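Violets and pink baskets at the Stekard pantry corner
January 10, 2018

The pantry corner at Stekard has a new look, and it is lovely. The plain walls are gone, replaced by a cream paper with faint stripes and bunches of purple violets, green leaves and all. Alun Lougher picked the pattern from a sample book at Mahmoudi and says he knew it was the one the moment he turned the page.

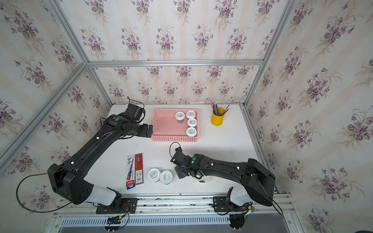

The new corner opened to members this week after two months of evening work. Jars are the big subject for winter. People bring in what they have at home – jam, beans, pickles, the odd mystery – and sort it into baskets at the white table before it goes on the shelves next door. The Plandar group handed over 1,036 jars last year, and Lougher would love to see that beaten before the summer.

"I wanted it to feel like my aunt's kitchen," he said. "She had flowers on every wall and you never left hungry."
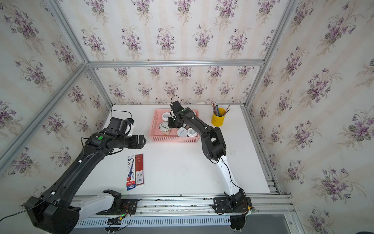
Pink was his choice too. Baskets with slotted sides are easy to rinse and light to carry, and the color looks terrific against the violets. Wikar, the housewares shop on the corner, gave a good price on the first batch, and more are on order for March, when the seed swap moves in and shares the space.

Sorting sessions run from 2 to 7 and new faces are very welcome. Bring a jar if you have one – labels help, but any legible handwriting will do!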